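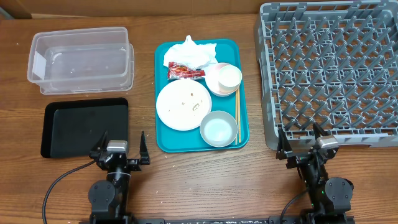

5 min read

Arnico Duo bench kit, built and used for clearing trays

The Arnico Duo comes as two arms, two parallel grippers, two wrist cameras, a mounting rail and a bag of fasteners sorted by length. I built mine over two evenings at the shared workshop in Holtness and have used it since May for one job: taking a used cafeteria tray apart and putting the dishes in a rack. The rack is a gray plastic one with peg dividers.

Assembly

The manual is clear up to the shoulder joint and thin after it. Joints arrive greased and closed. You bolt them together, set the motor IDs one at a time over the bus, then run the zeroing script. Do the IDs before the arm is assembled. I did the first arm afterward and had to take the elbow apart again to reach the connector.

The rail is the best part of the kit. It is stiff, it clamps to the front edge of a normal table, and both bases slide on before you tighten them. Spacing between the bases matters more than the manual suggests. With the arms too close, the elbows meet over the middle of the tray. With them too far apart, neither gripper can reach the center of a dinner plate from a useful angle. I ended up moving the left base three times and then marking its position with a paint pen.

Cable routing is poor. The main cable leaves the base on the side and needs a wide loop to survive full rotation. There is no strain relief in the bag. I added a printed clip.

Grippers

The fingers are rigid, angular and black. On a plate rim they are good. Grip is repeatable, and a round plate goes into the pegs without much searching if the wrist angle is right. Shallow bowls are acceptable. Ramekins are a problem when they lean on a saucer, as the gripper tends to take both and drop one.

Chopsticks lie flat and offer nothing to pinch. The method that works is to push them against the tray edge with one arm and lift with the other, and this depends on the tray not sliding. A strip of Paju shelf liner under the tray fixed that. Crumpled napkins are easy. Torn condiment packets are not, and my success rate on them is low enough that I still pick most of them up by hand.

Crumbs end up on the table whatever you do. The kit has no answer to them and I would not expect one.

Cameras

The wrist cameras are small and rigidly mounted, which I prefer to the ball mounts on my older Veduver arm. Exposure is automatic by default and should be locked. A matte black tray next to clear plastic gives the auto mode trouble, and the image pumps as the wrist turns. Clear containers remain the hardest object on my table. Depth from the wrist views is unreliable on them, so I place them by a taught position.

Software

The driver is stable. I logged 200 tray runs with the current firmware and had two bus dropouts, both after the right arm had been held extended for several minutes. Of those runs, 134 finished without my stepping in. Most of the rest failed on the packet or the chopsticks. Plates alone accounted for very few.

The teaching mode is basic but quick. Trajectories save as plain text and can be edited by hand, and I do this often. The bundled viewer is slow to start and I stopped using it.

Noise and heat

Quiet enough for a shared room. The shoulder motors get warm when holding a pose. Write a rest position into the end of each routine, with both grippers open and the upper joints folded back.

Price

I paid $3,000 for the pair with rail and cameras. A single arm would not do this work. For plates and bowls the kit is good value – for small flat items, plan on making your own fingertips. Mine are on the second revision, and the chamfer still needs to be steeper to get under a saucer.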